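Cerley House: getting the second floor ready

Work on the second-floor rooms at Cerley House is on schedule. The painters from Nelport finish the stairwell this week and start on the bedrooms after that. Furniture stays in place and will be covered while they work.

If you have a room on that floor, please clear your own clothes and bedding by the evening of 9 June 2021. Fold what you want to keep and put it in one of the storage bags from the linen room. The bags hold up to 60 liters, so a winter blanket and a couple of sweaters will fit in one. Write your room number on the tag.

Clothes left behind will be folded and taken to the linen room. In May we ended up with 17 bags that had no tag, and nine of them are still on the shelf by the door. Please come and look through them. Anything unclaimed goes to the Plondholm thrift store at the end of the month.

Denim and other heavy items should be folded flat with the legs or sleeves tucked in. They take up less space that way and come out with fewer creases.

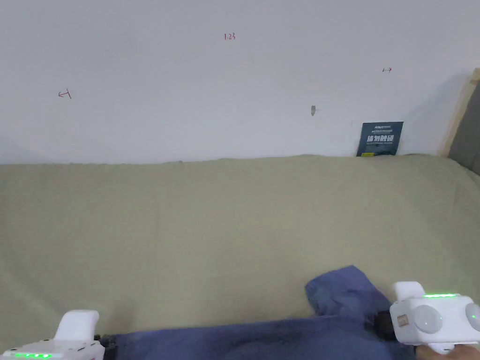
Leave any marks on the walls alone, whether they are numbers or arrows, and don't move cards or signs that have been put out in the rooms. Small scuffs and patches don't need to be reported again if they were on your May form. New ones do.

Bed covers and sheets can go in the Cortés laundry cart on the landing. Pickup is at 9 in the morning. Questions go to the front office, extension 91.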